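Budgeting for a counter-mounted arm in a shared kitchen, what did you forget?

Forum > Small Automation > Buying and Planning

bracket_lane
We're putting together a request for one robot arm with a gripper for kitchen tasks: moving boards, putting packets away, wiping down. The site is the staff kitchen at our Vulilham office, so it keeps its normal clutter. I have a quote from Otport for the arm and mount. The gripper is a separate line, and so is the service plan. I get a different total every time I add it up, depending on what I count as "equipment." Spending starts in January and I'd like one number that holds.
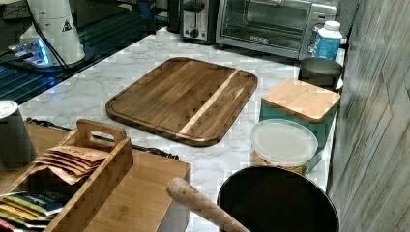
The part I can't price is everything after delivery. Spare fingers, cables, a second power supply, somebody's time to set it up. Last year we bought a cart and spent 400 on bits for it that weren't in the plan.

tidewrack
Put the small stuff in as its own line and don't let anyone fold it into "misc." Ours for the first year came to 1,522 and most of that was cables, clips and finger pads. The pads we get from Litby are sold in packs of 56, which sounds like a lot. We were through one pack by spring.

Also measure reach from where the base will really sit. We measured from the wall and had to order a longer mounting plate.

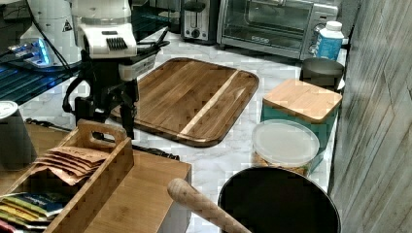

bracket_lane
Does the service plan need to be in the first-year budget if the arm is under warranty?

tidewrack
Put it in anyway. Our warranty covered parts but not the visit, and the visit was the expensive half.

oldsolder
I'd go the other way on the plan. We paid for two years of it and used it once, for a firmware problem that got fixed over the phone. Keep the same money in a repair fund and you can spend it on something else if nothing breaks.

tidewrack
Fine if your finance people let you carry it over. Ours take back whatever is left.

oldsolder
Fair. Ours carries over. Ask before you decide.

bracket_lane
I'll ask. Next one is the gripper. Otport has a two-finger model and a more expensive one with force sensing. The tasks are mostly flat or boxy items, plus some thin paper packets.

oldsolder
Two-finger, and buy two of them. A spare on the shelf beats a better one that's away for repair.
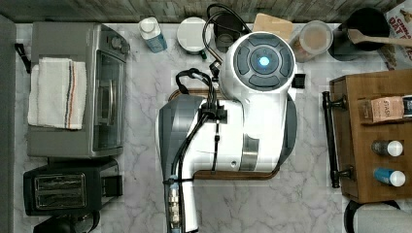
quillfeather disagrees with buying two of the same. Thin packets are where our plain gripper struggled, and we ended up ordering the sensing one eight months later at full price. If packets are on the list, get one of each now and ask for a bundle price. We got 100 off by asking, so not huge, but it covered shipping.

oldsolder
Then you have two kinds of spares to stock.

quillfeather
We do, yes. I'd still do it that way.

bracket_lane
Packets are maybe a quarter of the work. I could leave them out of the first phase and see.

Admasu also sent a quote for a used arm, lower price, no mount. It comes with fewer hours of setup help and the controller is one version back.

tidewrack
Check that the controller still gets updates before you compare prices. And price the mount. A used arm with a new custom mount came out within roughly 400 of a new one when we looked.

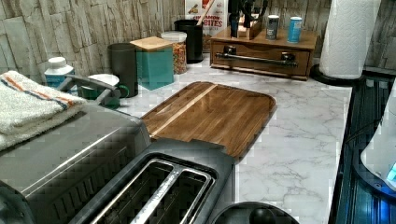
quillfeather
How long should they leave between delivery and the first real work?

tidewrack
Six weeks. Two for mounting and power, the rest for setting limits and finding out which part you forgot to order.

bracket_lane
That's longer than I had down. I've got three weeks in the plan, so I'll move the start date and not the order date.

Current draft is: new arm from Otport, mount, one two-finger gripper, one spare set of fingers, small parts line at 1,522 to match tidewrack's, service plan pending an answer on carryover. Sensing gripper goes in as an option for the second half of the year.

quillfeather
Get the option price in writing with an end date on it.

bracket_lane
Asked them for that at lunch. Will post when they answer.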